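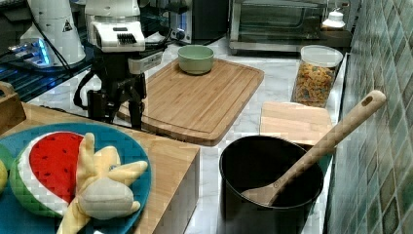 A reader in Roltcombe wrote to tell me that paper bus timetables are a waste of money, and that anyone who misses them should buy a phone like everybody else. Fair enough, except I've got a phone. I've had one for years! I still want the timetable on the pole.

The Coughlan line used to put one up at every stop between Roltcombe and Uderport. Since November there's been a square code to scan, and a notice saying live times are available. Live times are lovely when the signal holds, but at the bottom of our hill it doesn't, so I stand there holding my phone up over the hedge.

What I really miss is seeing the whole day at once. The app tells me the next bus is in 32 minutes. It doesn't tell me the one after is the last (I found that out in Uderport, in the rain, with two bags of compost). A sheet of paper would have told me in one glance, and I could have gone home earlier or had another cup of tea.

The council says printing costs £700 a year. For 50 stops that's £14 each, and I'd happily pay for ours. I'd even go down and stick it up myself - I've got the tape.

My reader also says young people never look at them. My niece does, whenever she's on one per cent battery, so most evenings then. Anyway, the 100 to Putari still has its old one up, curling a bit at the corners, and there's usually someone reading it.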